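Collecting, week three

Nov 28, 2022

We are up to 511 episodes on the lid and block task. Of those I would keep 428. The other 83 got thrown out when Yesenia and I went through them, mostly for long pauses where the operator stopped to think, and a few where the gripper closed before it reached anything.

The pauses are my fault more than anyone's. I wrote the instructions back in June and left the starting positions up to whoever was running the arm. Kevin always put the block in the same spot. Fredy moved it so much that he sometimes couldn't reach it. A policy trained on Kevin's set alone did fine until you shifted the block a little, and then it went straight to the old spot and closed on air.

So now there is a list. Before each episode you read off the next line, place the lid and the block, send the arm back up to its home pose, and start recording. It adds a few seconds each time. Leidy wrote the script that prints the list, and she also made it reject any episode under a minimum length, which caught a bug in the logger we had been living with for too long.

Taping the mat down helped as well. It used to creep toward the operator over a morning, and we had 56 early episodes where the corner had visibly moved between the first and the last. I kept those in a separate folder. They might be useful later, but I don't want them in the main set. 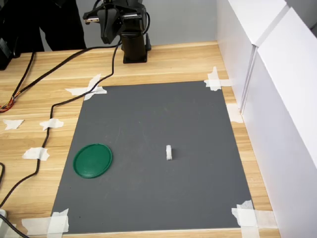
Arm up, lid on the left, block on the right.

Next is another 159 episodes with the list, then a retrain. I still need to tidy the cables on the left side. Abelardo has asked for a second object in place of the block, and I told him after the retrain.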